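Kerkstead workshop notebook
December, started 2:15 pm, still at it after dark

Down jacket day. I've been putting this one off because the sewing bench was buried under the tent poles from the Trekunetti order, and you can't do down work on half a bench. In the end I gave up on the bench completely and moved to the daybed in the back with the pink blanket on it. It's a much nicer place to work on anything puffy (and warmer, the radiator is right there!). The blanket has enough grip that nylon doesn't go skating off onto the floor every time I reach for the scissors.

The jacket is the burgundy Ruteo that came in with the Bermúdez box. The ticket says "flat in places, loses feathers, please make it fat again," and I've pinned that up over the kettle.

Went over it dry first. Pressed each baffle between my palms and held it up to the lamp to find the thin spots. Back is fine. Sleeves are fine apart from the usual flat patch inside the elbow. The trouble is mostly at the shoulders, where a backpack has been sitting, and in the baffle right under the collar, where the down had gone into hard little peas. Weighed the whole thing on the kitchen scale before doing anything and then wrote the number on my hand, and then washed my hands. So that's gone. Please, future me, use the notebook, it's RIGHT HERE.

Wash went in at the cool setting with the down soap, then a second rinse because I could still feel suds along the hem. Spin on low. It came out looking like a wet sock, as they all do, and I had my usual five minutes of being sure I'd wrecked it.

Dryer: low heat, 39 minutes the first round with the wool balls in, then out to break up clumps by hand, then back in. I did 3 rounds altogether. The clump breaking is the slow part and I don't know a trick for it. Hold the baffle up, find the lump, roll it between finger and thumb until it lets go, move on to the next one. I put the radio on and got through most of an opera I didn't like.

Between rounds I had a go at the leaks. Every feather that was poking out got pulled back IN from the inside, never plucked. If you pluck them the hole gets bigger and the next one follows it out. Most of the leaking was along the stitching, so I rubbed the worst rows with the back of a spoon to close up the needle holes. That seems to help a bit on this kind of nylon. One small snag by the left pocket got a patch on the inside, about the size of a thumbnail, corners rounded off. I'm pretty happy with that one.

Topping up: I opened the lining side of the collar baffle for a couple of inches, pushed in 2 pinches of down from the jar, and closed it again with the small needle. Then the same for each shoulder. The jar is getting low, by the way. I've put it on the order list under the seam tape (12 rolls, and can we please get the narrow one this time).

Spread the jacket out on the blanket afterward for a proper look at how it was lofting. I like checking the loft with everything lying flat, as you can see the ridges catch the light and a thin baffle shows up straight away.
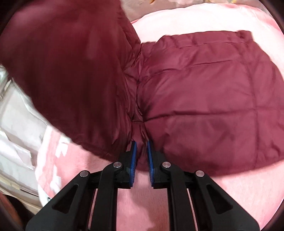 Burgundy jacket on the pink blanket, smooth panel on the right, gripper at the middle seam.

Where it's at now: the flat panels have puffed up nicely between the stitch lines, and the collar is a different animal from this morning. I can still find one or two peas in the right shoulder if I go looking, so it's getting another short tumble before anyone calls it done. The zipper runs fine but it's a little gritty near the bottom. Brushed it out with the old toothbrush and gave it a rub of wax. The cord lock at the hem is original and a bit tired. I left it alone.

Still to do:

Last tumble, low, with the balls.
Hang it overnight on the wide hanger, away from the radiator.
Weigh it again and write it DOWN.
Find the big cotton storage bag. I think it's holding up the end of the shelf.
Vacuum the daybed. There is down on everything, including my sandwich.

If anyone else is in before me, don't fold it and don't stuff it in the sack to see if it fits. It fits. Leave it hanging and start on the mittens if you're bored, they're in the blue tub with the ticket tucked in the left thumb.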